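Tooth shade matching

Print | E-mail
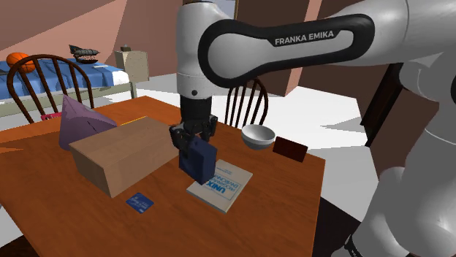
Tooth shade matching is the step in restorative dentistry in which the color of a crown, veneer or filling is chosen so that it will pass unnoticed among its neighbors. It is usually done by holding small sample tabs next to a patient's teeth, squinting, and asking the assistant for a second opinion. Natural teeth are seldom one color. They tend to be yellower near the gum, where the enamel is thin, and grayer or slightly see-through at the biting edge. Patients often ask for "white," a word that covers everything from old piano keys to the smooth white sections of a robot arm, and the second of these, set against a black gripper, shows how a very even white behaves next to something dark – it becomes the only thing anyone looks at. An open mouth is a dark background too.

Visual method

The tabs are compared with the teeth early in the appointment, before the teeth dry out. Dry enamel looks lighter, and a crown matched to it will look wonderful until the patient swallows. Lipstick is removed and bright clothing is covered with a gray or pale blue bib. Glances are kept short, as the eye tires of small differences quickly and then starts to agree with everything.

The Grendholm guide, drawn up by the dental technician Etelka Oláh, originally had 114 tabs. Dentists admired it and used the same few. A shortened edition of 50 tabs followed, with the tabs arranged by lightness first and hue second. Oláh is said to have kept the long version on her own bench – in a locked drawer.

Instruments

Handheld devices measure the light a tooth reflects and report the nearest shade. They do not get tired, though they can be misled by a poor angle or a curved surface. In a comparison by Munther Salameh and Afaf Yammine covering 1,549 front teeth, the device and the dentist disagreed most often on canines, which are naturally darker and apparently enjoy it.

Whitening and timing

Patients planning to bleach their teeth are advised to do so first. Porcelain does not respond to bleach, and a final shade is commonly taken at least two weeks after treatment ends, once the color has settled.

See also: Dental veneer; Enamel; Linlow lamp

Print | E-mail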